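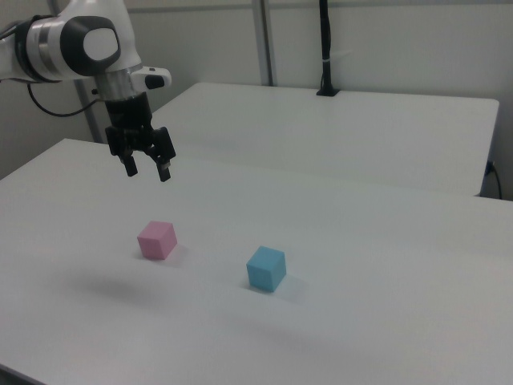
Home Buildings Rooms Forms Contact

Hulby Learning Center
Worktable and Small Items Inspection, Room 62
Form 1592, July

Completed by: Serena Villa, Facilities Office
Time of inspection: Saturday, before opening

Scope

This checklist applies to the white worktables in Room 62, to the foam cubes kept for use on them, and to the electrical cables and floor area next to them. It does not replace the building fire inspection. Each line is to be marked Satisfactory, Action Needed or Not Checked. A comment is required for every line marked Action Needed and may be added to any other line.

Section A. Tabletops

A1. Surface free of chips, cracks and raised edges.
Satisfactory. Both tabletops were checked by hand along the full length of each edge.

A2. Surface clean and free of residue.
Satisfactory. The finish is matte and does not show smears readily. Staff should view it from a low angle after wiping. The Pellegrini cleaner is approved for this finish; abrasive pads are not.

A3. Surface free of ink, tape and labels.
Satisfactory. Tape residue recorded at the previous inspection has been removed.

A4. Tables level with each other and firmly placed.
Action Needed. The near and rear tables stand close together with a narrow seam between them. Small parts and fingers may enter the seam when either table is moved. The tables are to be joined with the Skanholm clamps held in the supply closet, or set far enough apart that a hand passes freely between them.

A5. Legs and feet tight.
Satisfactory. One foot on the rear table was tightened during the visit.

Section B. Foam cubes

B1. Cubes whole, with no torn corners or missing pieces.
Satisfactory. The pink cube and the light blue cube were pressed on all sides and returned to shape.

B2. Cubes clean.
Satisfactory. Cubes are to be wiped with a damp cloth and dried fully before storage. They are not to be placed on the radiator.

B3. Items on the table limited to those in use.
Satisfactory. Spare cubes are to remain in the Adonano storage bin. The bin held 80 cubes when last restocked, and the stock sheet should be corrected whenever a damaged cube is discarded.

B4. Items placed well in from the table edge.
Satisfactory. Cubes are to be set down with clear space between them — this makes it easier to lift one without disturbing the other.
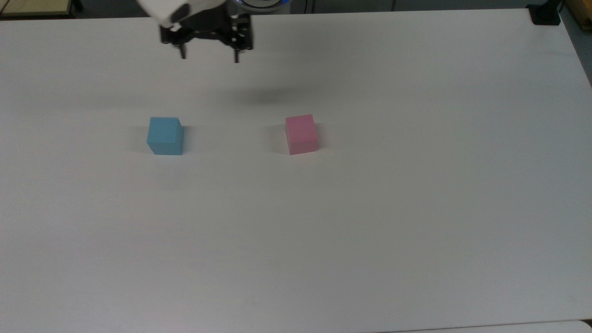 Item B4. Two foam cubes set apart on the white tabletop.

Section C. Cables and power

C1. No cable hanging over the side of a table.
Action Needed. A black power cable with a plug was found over the side of the rear table, at the right, hanging toward the floor. Cables not in use are to be coiled and stored. Cables in use are to be run along the underside of the table and secured with clips.

C2. Plugs and cable covers undamaged.
Not Checked. To be completed when the cable noted under C1 is removed for storage.

C3. Outlet covers secure.
Satisfactory.

Section D. Lighting and floor

D1. Lighting sufficient for handling small items.
Satisfactory, with comment. Brightness is slightly uneven over the tabletop, and soft shadows fall on the work surface. No change is required at present. If a ceiling panel is replaced, the reading should be repeated at both tables.

D2. Floor dry and free of loose items.
Satisfactory.

D3. Path to the exit clear.
Satisfactory. The posted width was maintained from the rear table to the door.

Summary of actions

A4: join or separate the tables. Assigned to Facilities.
C1: remove or secure the power cable. Assigned to the room supervisor, before the next booking.
C2: inspect plug and cable. Assigned to Facilities, together with C1.

The room may remain in use while A4 is open, provided that the tables are not moved during a session. Items C1 and C2 must be closed and initialed on the posted copy. The signed original is kept with the room file for 2 years.

Comments (3)

Room supervisor, mornings
Can the clips for C1 come from the supply closet, or do we order them against the room budget?

Facilities Office
Please take them from the closet — second shelf, next to the Skanholm clamps. No order is needed.

Evening desk
The stock sheet in the Adonano bin is an old version. It has no column for discarded cubes. Could a new one be sent over?

Related forms
Chair and Stool Inspection
Supply Closet Stock Sheet
Extension Cord Register
Cleaning Products Approved for Tabletops
Room 62 Booking Conditions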